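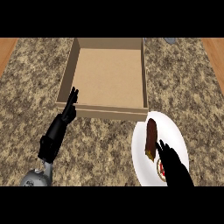
Slide 1. Open cardboard box on a granite worktop (computer render)

Moving house without losing things – speaker notes
Brindwood Library, evening talk, 10/3/24
Speaker: Zoriana Karpenko

Welcome. Fire exit is behind the coffee table. Questions at the end, except for the part on insurance, where people can stop me as we go.

Ask for hands: who is moving this year? Who is still living with boxes from the last move?

Slide 2. Where my figures come from
I kept records for the removals firm Lytvynenko for several years. The set I use tonight covers 134 household moves. Customers reported 189 items missing or broken. Most of the missing ones turned up later in a box with the wrong label, or with no label at all. Glass and lamps made up most of the breakages.
Don't read out the table. Point at the two tall bars and move on.

Slide 3. Start with the rooms you use least
Loft, spare room, shed. Pack these first and leave the kitchen and bathroom until the last two days. Ostap Didenko, who ran the van crews, used to ask customers for a list of what they would need on the first night. Kettle, bedding, medicines, chargers, a screwdriver, toilet paper. All of that travels in your own car or in your own bag.

Slide 4. Labels
Write on two sides and never only on the lid, as lids end up under other boxes. Put the room in the new house, then a number. Keep a notebook with the number and a line on the contents. "Misc" is banned. My own last move had 31 boxes and four of them said "misc". I was looking for the tin opener until August.

Slide 5. Weight
Books in small boxes. Duvets and cushions in big ones. If you can't lift it off the floor with a straight back, take something out. Tape the bottom seam twice, and run one strip across it the other way.
(Demonstrate with the tape gun. Check it is loaded before the talk.)

Slide 6. Glass and plates
Plates on edge, with paper between each. Glasses upright, stuffed and wrapped. Fill the gaps at the top so that the box doesn't sag when another goes on it. Newspaper is fine but the ink comes off on pale china.

Slide 7. Insurance
Ask the firm three things: is there a limit per item, does it cover boxes you packed yourself, and how long do you have to report damage. Get the answers in writing. Gudrun Fagerlund's piano stool is the story to tell if there is time – two minutes, no more.

Slide 8. The other end
Beds first, then curtains, then the kitchen. Tick off numbers at the door as boxes come in. One person stands there and does nothing else.

Handouts are by the door. Spare copies of the first-night list are with Ivan Hordiienko at the desk.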